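Search this site Enter keywords Go

Council's new fee for stalls at Tramholm market is put on hold

September 3, 2026

Tramholm Town Council has agreed to delay a new fee for market stalls after traders said they were not asked for their opinion before the decision was made.

The fee of $23 per stall for each market day was approved in the budget meeting and should have started this month. Until now, traders have paid $19, and this price has stayed the same for many years. The council says the extra money is needed to repair the drains under the square and to pay for the cleaning after the market closes.

A petition against the change was signed by 792 residents and was given to the council before its meeting last night. Most of the signatures came from Tramholm, but people from Kistthorpe also signed, as the village has no market of its own and many families there do their shopping in the square.

The meeting lasted almost three hours. Several councilors said the increase was fair and that the town could not continue to cover the cost of the cleaning alone. Others complained that the letter to traders was sent only after the vote, and that some of the traders never received it. In the end, the council voted by a small majority to keep the old price until November, when the matter will be discussed again.

Before that date, the council must hold a public meeting with the traders. It will also publish the full cost of the drain repairs. The work was offered to the company Okoth, but the contract is not signed yet. The council did not answer a question about whether the repairs will now begin later than planned.
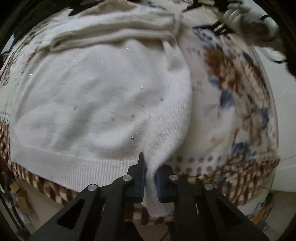 One trader at the meeting told the council that four dollars may look like a small sum, but that in winter there are days when she sells almost nothing and the stall must be paid for anyway. She asked why the new price should be the same in January as in July, and she wanted the council to consider a lower fee for the cold months.

The council said it will look at this idea. The place and time of the public meeting will be announced on the notice board at the town hall.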